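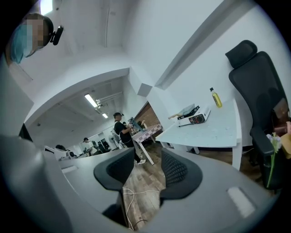

Last modified: Mon 25 October

Unit 9: Chores as a test of manipulation

The question for this unit is narrow. Can a machine do a household or shop-floor chore from start to finish, in a place it has not seen, with no one stepping in? For most chores the answer is still no. Parts of many chores are within reach, and the lab reports in the reading packet should be read with that split in mind.

A chore is scored here on 3 terms: reach and grasp, change of state, and recovery. Picking up a cup is reach and grasp. Wiping a table is a change of state, and the end condition is harder to check. Recovery covers what the system does after a slip or a missed grasp. The Wuddale trials report only the first term.

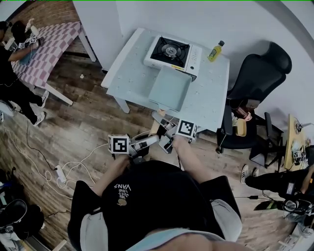

Cleanup after cooking is the standard case for the second term. The items differ in stiffness and weight, and the dirt has no fixed shape. Consider a white table with a gas stove on it, a square tray in front, a bottle to the right and small white specks scattered over the top. The stove and tray can be treated as rigid objects with known poses. The specks cannot – they have to be handled as coverage of an area, and the wiping path has to go around or under whatever stands there. The Tolteo planner does this in two passes. Soriano clears the table first.

Cloth is a separate problem. A garment has no fixed pose, and a grasp at one point says little about the rest. Demonstrations recorded with hand-held grippers help, as the person supplies the strategy and the recording keeps the jaw motion. The Savetari set has 2000 of these, 60 of them with denim. 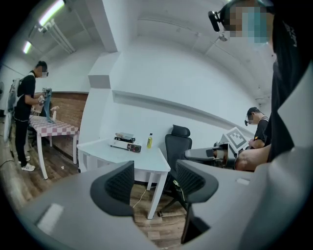
Fig. 3. Denim held over a checkered table with a hand-held gripper; white work table to the right.

For next session: choose one chore, break it into steps, and mark each step with the term it tests. State the end condition of each step in a form a camera could check. One page, due before the March review.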